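Open day at Prorkden, bin picking cell

Friday, June 4, 2021

I drove out to the Prorkden open day mainly for the bin picking cell. The rest of the program (a palletizer, two welding booths, a talk on safety scanners) I had seen in one form or another at the November event in Jenditberg, so I skipped most of it and stayed at the one station for close to two hours.

The task is the usual one. Parts lie unordered on the floor of a bin, the system has to locate one, choose a grasp that doesn't collide with the walls or the neighboring parts, and take it out. Shengli Lu, who ran the morning session, said the cell had logged 3,598 pick attempts since it was set up, of which 109 were counted as failures. A failure by their definition is any cycle that ends without a part at the drop point. A part that slips and is picked again on the next cycle counts as one failure and one success. I would have split those up by cause, and Lu said the split exists but hasn't been cleaned up yet.

The arm is a KUKA, fitted with a three-finger gripper. The planner is Vornus, which the team runs on its own PC next to the robot controller. My interest was in what happens near the walls. With a part in the open, almost any grasp across the short axis will do. With a part lying along the edge, one finger has to fit between part and sheet metal, and the planner either finds a tilted approach or gives up and goes for something else. 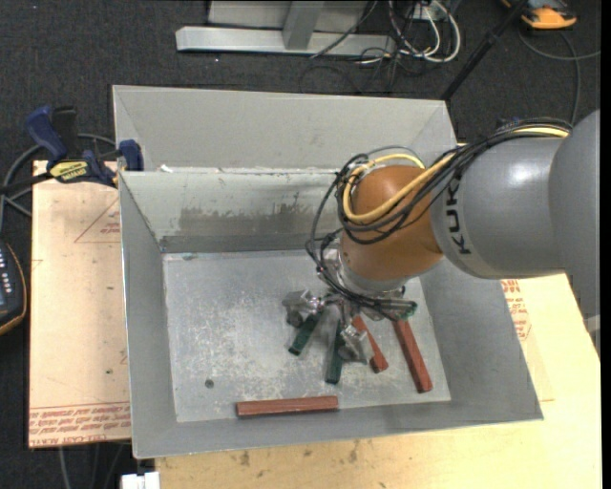
Lihua Wan disagreed with me on the walls and said the pairs are worse: two blocks close together look like one wide block to the segmentation, and the grasp then gets centered on the gap. Her numbers put that ahead of wall contact as a source of lost cycles. The fix they are testing is to rank candidates by distance to the nearest neighbor first and by grasp score second. It costs some cycle time.

On lighting, I asked if the bare metal causes trouble for the depth data. It does, mostly as missing points on the sloped sides. They fill in the walls from the known bin geometry and trust the sensor only for what lies on the floor. That works as long as the bin stays put – a shift of a few millimeters and the model wall is in the wrong place. Recalibration is done by hand at the start of each day.

Edivaldo Sampaio gave a short walk-through of the training data after lunch. The first 2,000 grasps were simulated, and the set has been extended with real ones since then. I didn't get a clear answer on how well the simulated contact model matches the real fingers. Slides are supposed to go up on the Henriques page next week, and I'll link them when they do.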